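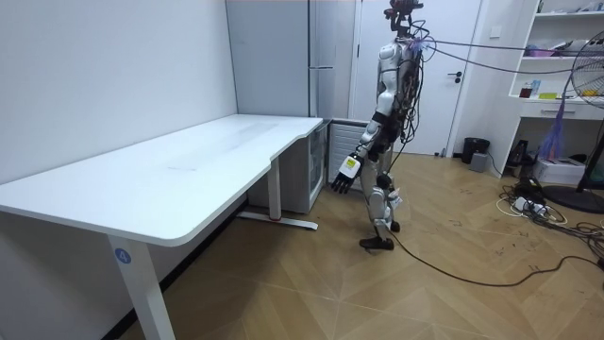

Business Personal Property Declarations: Frequently Asked Questions

The City of Thibodeau levies an annual tax on tangible property used in a trade, business, or profession within the city limits. The tax is based on a declaration that each business files with the Office of the City Assessor. The term "tangible property" covers ordinary office contents and specialized machinery alike: a long white desk, a shelving unit, a standing electric fan, and a humanoid robot with its cables would all be listed on the same declaration if a business used them in the city, though under different schedules. The answers below are intended for general guidance. Where they differ from the city code, the code controls.

Who must file a declaration?

Every person, partnership, corporation, or other entity that owns or holds tangible property used for business purposes in Thibodeau must file. This includes sole proprietors, home-based businesses, nonprofit organizations that have not been granted an exemption, and companies headquartered elsewhere that keep property in the city. Rented premises do not change the requirement. A tenant files for its own property, and the owner of the building files for any furnishings supplied with the space.

I run my business from my home. Do I have to file?

Yes, if you own any equipment used mainly for the business. Household items used only occasionally for business need not be listed. A computer used for both purposes should be listed if more than half of its use is for the business.

What property must be reported?

Report furniture, fixtures, machinery, tools, computers, signs, unregistered vehicles, and supplies on hand. Property that is fully depreciated on your federal return but still in use or in storage must be reported. Property you have expensed must also be reported. The method used for income tax purposes has no effect on whether an item belongs on the declaration.

What property should be left off?

Do not report land, buildings, registered motor vehicles, software that was purchased separately from the equipment it runs on, goods held for sale, or intangible assets such as patents and accounts receivable. Built-in heating, plumbing, and lighting systems are normally assessed with the building.

How do I know which schedule to use?

Schedule A is for furniture and fixtures. Schedule B is for computers and peripheral equipment. Schedule C is for machinery, including programmable and automated machinery. Schedule D is for leased property, and Schedule E is for supplies. If an item could reasonably be placed on more than one schedule, choose the one that fits its main function and write a short description in the remarks column. The Assessor may move an item to a different schedule and will notify you if the change affects the value.

Do I report what I paid or what the property is worth today?

Report the original cost and the year of acquisition. Original cost includes freight, installation, and sales tax. The Assessor applies the published depreciation tables to arrive at the assessed value. Please do not depreciate the figures yourself before entering them, as this results in property being depreciated twice and the declaration being returned for correction.

I bought used equipment. Which year do I enter?

Enter the year in which you acquired it and the price you paid. If the equipment came to you as a gift or with the purchase of an entire business, enter the value assigned to it in your accounting records and attach the page that shows the allocation.

Who reports leased or borrowed equipment?

The owner of leased equipment is responsible for the tax unless the lease provides otherwise. The business that has possession must still list the equipment on Schedule D, with the name and mailing address of the owner. The same applies to equipment on loan, on trial, or held under a demonstration agreement. Listing an item on Schedule D does not make you liable for the tax on it.

When is the declaration due?

Declarations are due by 5:00 p.m. on the last Friday in July. Paper declarations must be received, or bear a United States postmark, by that day. Declarations filed online are considered received at the time shown on the confirmation page.

May I have more time?

One extension may be granted for good cause. The request must be made in writing before the due date and must state the reason. Pressure of other work is not ordinarily accepted as good cause. Illness, a death in the family, or the loss of records through fire or flood is ordinarily accepted, and supporting documents may be requested.

How do I file?

You may file online through the Pisto filing system, by mail, or in person at the Assessor's counter in Room 22 of City Hall on Gitel Street. Last year nearly 70 percent of declarations were filed through Pisto. To use the system for the first time, you will need the account number printed on the notice mailed to your business. If you have not received a notice, the office can issue an account number by telephone or at the counter.

Can I copy last year's declaration?

Pisto displays the items you reported last year. Review each line, remove property you no longer have, and add property acquired since. Filing the earlier list without review is treated as a statement that nothing has changed, and the person signing is responsible for its accuracy.

What happens if I do not file?

The Assessor will estimate the value of your property from the best information available and add a late filing penalty of $200. An estimated assessment may be replaced by a declaration filed before the tax roll is certified, but the penalty remains. After certification, the estimate can be changed only on appeal.

Is there a discount for early payment?

Yes. A discount of 2 percent is applied if the full amount of the bill is paid within the early payment period printed on it. The discount does not apply to installment payments, penalties, or fees. Payments are handled by the Office of the City Collector, and questions about a bill already issued should be directed there.

My business closed or moved during the year. What should I do?

File a final declaration and check the box marked "Business closed or relocated." State the date of closing or moving and what was done with the property. If it was sold to another business in Thibodeau, give the name of the buyer. If it was moved elsewhere in Onum County, give the new address so that the record can be forwarded to the proper jurisdiction. Without a final declaration the account remains open and bills will continue to be issued.

Will someone inspect my premises?

The office reviews a portion of all declarations each year. Most reviews are conducted by mail and require only copies of asset ledgers or purchase invoices. When a visit is needed, it is arranged in advance, and the staff member will carry city identification. You may ask to have your accountant or another representative present.

Is my declaration open to the public?

The total assessed value of each account is a public record. The itemized schedules and any financial records submitted with them are confidential and are used only for assessment purposes.

How do I appeal an assessment?

Begin by asking the office for an informal review. Many differences result from a duplicated line or an incorrect acquisition year and can be corrected without a hearing. If the matter is not resolved, you may file a written appeal with the Board of Assessment Review by the deadline printed on your assessment notice. The appeal must identify the property in dispute and state the value you believe to be correct. Tax must be paid while an appeal is pending, and any overpayment will be refunded with interest.

Whom should I contact with other questions?

Inquiries may be addressed to Theresia Kaufmann, Deputy Assessor for Business Property, Room 22, City Hall, Gitel Street, Thibodeau. Please include your account number on all correspondence. The counter is open on business days from 8:30 a.m. to 4:30 p.m. and remains open until 5:00 p.m. on the filing deadline.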